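Residents' Board > Shared Laundry > Drying and Sorting > Small items on clip hangers

Posted in September by Annatjie Baloyi, Kalham House residents' desk

Residents are reminded that small items should be dried on the clip hangers and sorted on the table under the bar. Socks left over the backs of chairs will be moved to the unclaimed basket after 14 hours. Please submit comments on this arrangement below.

zundier_27
I support the proposal in general. I would ask that socks be hung in pairs, side by side, with one clip for each. My household has adopted this practice and sorting now takes very little time.

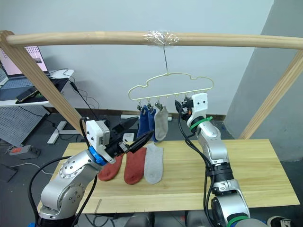
Should socks be clipped at the toe or at the cuff?

At the toe. The clip can leave a mark on the fabric, and a mark at the toe is hidden inside the shoe.

yimyam
I must disagree with the reply above. Clipping at the toe allows the weight of the sock to pull on the cuff, and thick winter socks dry slowly that way. I request that the notice leave this to the individual resident.

zundier_27
The cuff elastic is the first part to wear out, and a tight clip shortens its life. I have no objection to leaving the matter open for wool.

sitel_b
May I raise a separate point? Items on the table should be laid flat and matched by color before they are folded. Last month I received one grey sock belonging to another floor.

Annatjie Baloyi
Thank you for these comments. The notice will be amended to permit either method of clipping. Matching by color will be added as a recommendation. The 14-hour limit stands.

yimyam
Noted. I remain of the opinion that 14 hours is too short for wool.

Related topics
Unclaimed items: collection times
Use of the iron on floor 2
Replacement of broken clips
Detergent storage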